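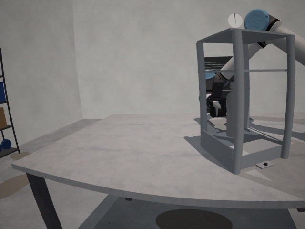
Gonuvik Lead Handle
Teach-by-hand and remote demonstration kit for small robot arms

Writing a robot program to put a lid on a jar takes an afternoon. Doing it yourself takes a second, and you'd think the robot might learn something from watching. The Lead Handle is our attempt to move the lesson in that direction. You hold the handle, the arm goes where you go, and everything you do gets recorded, including the part where you change your mind.

Two ways to teach

By hand: Clip the handle on above the wrist, press the gray button, and push the arm through the task. It goes limp enough to steer and stiff enough not to sag onto the table. Let go of the button and it holds still.

By remote: Set the handle on its desk cradle and drive the arm from up to 20 feet away, or drive a simulated arm on your screen with no arm in the building at all. The motions feel the same either way. The simulated one is cheaper to drive into a table, and we suggest you get that out of your system there.

The Semwal software (included) saves each demonstration as one file with joint positions, gripper opening, and every camera view you have turned on. We recommend a wide overview plus one view from the wrist. The overview shows where the arm went, and the wrist shows what the fingers were up to.

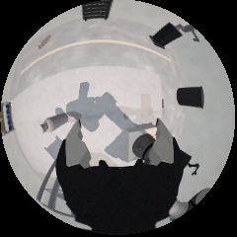
Wrist views are wide on purpose. Straight edges come out curved, and people who like straight edges write to us about it. There is a flatten setting under View. It throws away the outer part of the picture, so record wide and flatten later if you must.

Practice scenes

Semwal comes with 4 tabletop scenes for practice. You can move the objects, tip them over, change the lighting, and reset everything with one key. The reset key is by far the most worn key in our office.

What's in the box
Lead Handle with gray hold button
Desk cradle
Wrist clip, Grotell pattern (Hinadell pattern on request, same price)
Cable, 75 inches
Semwal license for one computer
Printed quick start, which is short

Specifications
Handle weight: 600 grams
Connection: USB-C
Gripper control: trigger, proportional
Emergency stop: not included. Use the one on your arm. If your arm doesn't have one, please stop reading and go buy one.

A note from the person who answers the support mail

Most bad demonstrations are too careful. People creep up on the object, hover, apologize to it, and then wonder why the robot hovers too. Work at a normal pace. If you fumble, delete the run and go again – Semwal asks only once whether you're sure.
– Carmela Olmedo

Updated 4/20/23: the trigger spring is now softer. Owners of the older handle can ask for the new spring free of charge through the end of May. Fitting it takes a small screwdriver and some patience with a very small clip.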